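Notes from our visit to Stader, April 23, 2021

Rosemarie Kramer and I drove over to Stader this spring to see what a two-arm station looks like when it is doing the kind of small, fiddly handling we keep talking about for the returns room at Brudton. I promised everybody in purchasing a write-up, and I apologize in advance for the length (Rosemarie says I could make a grocery list run to two pages, and she is probably right).

## The station itself

Our host was Ludger Meinecke, who was patient with us all morning and didn't once look at his watch. The job on the table was phones and chargers: pick up a phone, bring a cable to it, plug it in. I had pictured something much bigger, to tell you the truth! Both arms sit on one aluminum rail along the edge of the table, and the whole thing would fit in the corner where we keep the label printers now.

What I'd like you to take from it is how much of the budget sits outside the arms. There's the rail, the table, the posts and walls around it, the power strips, the cabling. Our March draft had one line called "robot" and a second line called "misc.," and Ludger was kind about it, but he did smile.
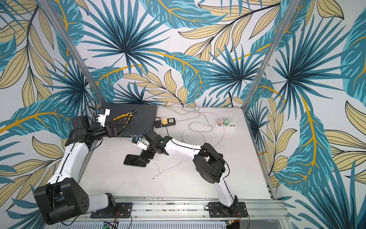
## Grippers and cameras

We spent the longest time here, and I'm glad we did. Our quote from Pirkell lists grippers as an option, priced per arm, and I had been inclined to take the cheapest and see how we got on. After seeing a gripper close up on a phone in a soft silicone case, I would rather plan for a second set of fingers from the start. We handle plenty of cases like that, along with bare glass and the odd cardboard sleeve, and I doubt one set will suit them all.

Cameras are the other piece. Pirkell's quote leaves them out altogether. A small one at the wrist gets you a very near view, so near that the phone fills most of it, and you still want another one fixed beside or over the table to see where everything is. Please, let's price both before anyone signs. 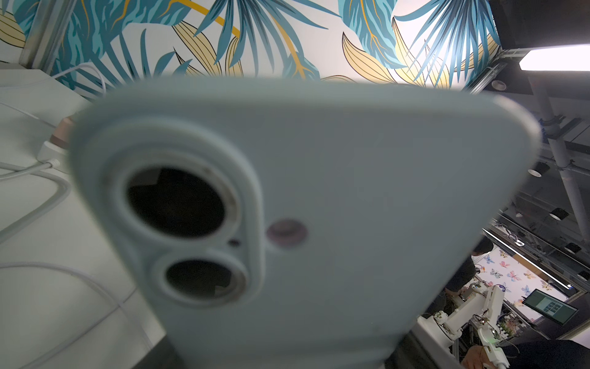

## What I'd put in the request

Rosemarie and I worked on this over sandwiches, and then again in the car, so blame us both:

- Two arms on a shared rail, with mounting plates included in the price
- 3 wrist cameras, so we have a spare on the shelf
- A spare set of gripper fingers for each arm
- 400 dollars for power strips, cable clips and ties
- 300 dollars for practice phones, cases and charging cables, bought used if we can
- 696 dollars for the table and the enclosure panels, going by the Pruitt catalog

I would also ask Pirkell for two days of on-site setup. Ludger's advice was to practice on the same jumble of cables we'll have on a working day, and I liked that very much. Our returns arrive with every kind of cord wound around them, and a tidy demo table wouldn't teach us a lot about that.

The plugging-in is the part I'd most like our own people to see before we commit. Rosemarie has asked whether four of us could come back for an afternoon, and Ludger is checking dates. If you want a seat in the car, let me know soon, and bring your questions about floor space, as I forgot to ask half of mine.
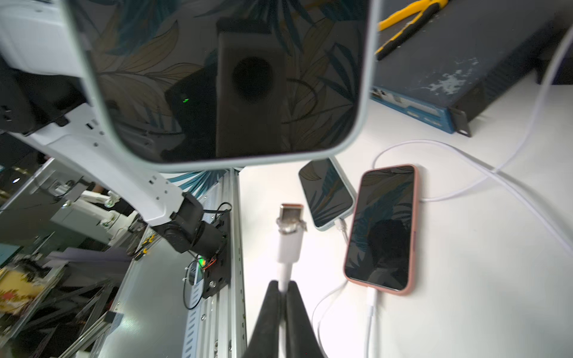 *Charging cable in the gripper, plug pointed up toward the phone, at Stader.*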